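Gridon Student Robotics Forum
Board: Course Projects > Manipulation Laboratory
Thread: Request for comment on the sorting exercise, wrist camera section

Posted by: v_zervas (Course Staff)
Thursday, January 3, 2019

Students enrolled in the Manipulation Laboratory are asked to read the following before the first session of the new term. Comments are invited in this thread until the handout is issued in final form.

The sorting exercise will again form the first graded project. Each team is to program the arm to locate a piece of fruit on the table, grasp it, and place it in the correct bowl. The wrist camera is the only sensor permitted. The overhead camera used in the fall will be disconnected.

Each team will submit 200 recorded attempts. An attempt begins when the arm leaves its start position and ends when the fingers open over a bowl or when the operator presses stop. Attempts ended by the operator are to be kept in the submission and marked as such. A team that removes failed attempts from its record will receive no credit for that part of the project.

The lemon remains the standard object. Its long shape means that the program must estimate direction as well as position, and teams that treated it as a ball last term had difficulty with the grasp. A view during an attempt, as recorded at the wrist, is given for reference.

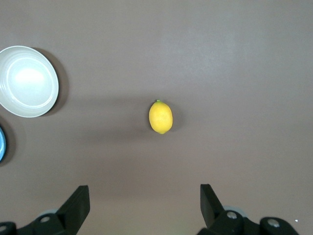 Panagiotou_G wrote that she had no objection to the lemon but did object to the loss of the overhead camera, and asked that the staff reconsider. In her view a team working from the wrist alone would spend most of its time searching for the bowls and very little of it on the grasp, and the grasp was the stated subject of the project. She added that the Foltetti course permits both cameras and that its students reach the placing stage well before ours do.

Staff response follows.

The comparison with Foltetti has been raised before. That course runs over two terms and does not grade the first. Our students have one term, and the examiners have asked that each team be able to account for every measurement its program relies upon. With two cameras in use, most reports last year could not say which one had supplied the position of the fruit.

The point about searching is a fair one. A bowl may be partly or almost wholly out of view when the arm is over the fruit, and the program must then either remember where the bowl was or go and look for it. The staff regards this as part of the exercise. Teams may store bowl positions from an earlier view, provided that the report states how long a stored position is trusted.

V. Zervas

Posted by: lathe_room_2

Please clarify whether the bowls may be fixed to the table. Our team used tape in the fall and was told afterward that this was not allowed, although the handout did not mention it. We lost marks for it and would prefer to see the rule in writing this time.

Posted by: v_zervas (Course Staff)

Bowls may not be fixed. The sentence has been added to section 2 of the draft. The marks deducted in the fall were reviewed at the time and will not be reopened here.

Posted by: gruvia_arm

I wish to raise a separate matter, namely the number of attempts. I was a member of a team that submitted the full 200 last term. By attempt 67 our program had ceased to change in any useful way, and the remainder of the record shows the same program making the same mistakes. I would respectfully suggest that a smaller number, divided between an early version and a final version, would tell the examiners more.

Posted by: Panagiotou_G

I support this proposal. I would go further and ask that the early version be graded only on the quality of the report. Teams are at present reluctant to record anything until they believe the program is finished, and they then discover faults in the gripper timing when there is no bench time left.

Posted by: torque_and_tea

I must disagree with both previous posters. Our team also submitted the full record, and the faults that mattered to us appeared late. The most serious was a drift in the wrist calibration, which we would have missed entirely with a short run. If the program of another team stopped improving at 67, the remaining attempts were still available to that team for finding out why. The handout does not require the same version throughout.

Posted by: gruvia_arm

The handout does not forbid a change of version, but it does not say that a change is permitted either. We read it as requiring one program from start to finish. If torque_and_tea and the staff read it differently, the wording needs attention.

Posted by: v_zervas (Course Staff)

The wording will be amended. Changes of version during the record are permitted. Each change must be entered in the log with the attempt number at which it took effect and a one-line statement of what was altered. The total remains at 200 for this term.

The suggestion of an early submission will be taken up in part. Teams may hand in a partial record for written comment before the midterm break. It will not be graded.

Posted by: lathe_room_2

Thank you for the clarification regarding the bowls. May I also ask about lighting? Shadows beside the bowls caused our color threshold to fail in the afternoon sessions and hardly at all in the morning. We were assigned afternoons only. Teams in the morning group had a clear advantage, and I do not believe this was considered in the grading.

Posted by: torque_and_tea

We were also in the afternoon group. We replaced the fixed threshold with one computed from the table surface at the start of each attempt, and the difference between sessions became small. The method is described in the second chapter of the Mitsotakis-Vlachou notes, which are on the course shelf. I do not think the lighting should be made equal for all teams. A program that works only in the morning is not finished.

Posted by: lathe_room_2

With respect, that is easily said by a team that found the notes in time. They were not on the reading list. I am not asking for equal lighting. I am asking for an equal share of the bench hours.

Posted by: v_zervas (Course Staff)

Bench hours will alternate, so that each team has both morning and afternoon sessions. The notes have been placed on the reading list. Window blinds are to be left as found.

Two further items from the draft have drawn no comment so far and are repeated for attention.

Finger force. The limit set in the controller is not to be raised. Teams whose grasp slips should first examine the approach angle. Fruit that has been split or crushed is to be reported to the bench supervisor and replaced before the next attempt.

Stop button. One member of the team must have a hand at the stop button whenever the arm is powered. This person may not also be operating the keyboard.

Posted by: Panagiotou_G

On the second item, there were sessions in the fall when only one member of our team could attend. Does the rule mean that no recording may take place on such days?

Posted by: v_zervas (Course Staff)

It does. A team member who attends alone may work on the program with the arm powered down, or may ask a member of another team to take the stop button. The name of that person is to be entered in the log.

Posted by: gruvia_arm

Our team is willing to exchange stop button duty with any team in the same session. Please send a message through the forum with your bench number.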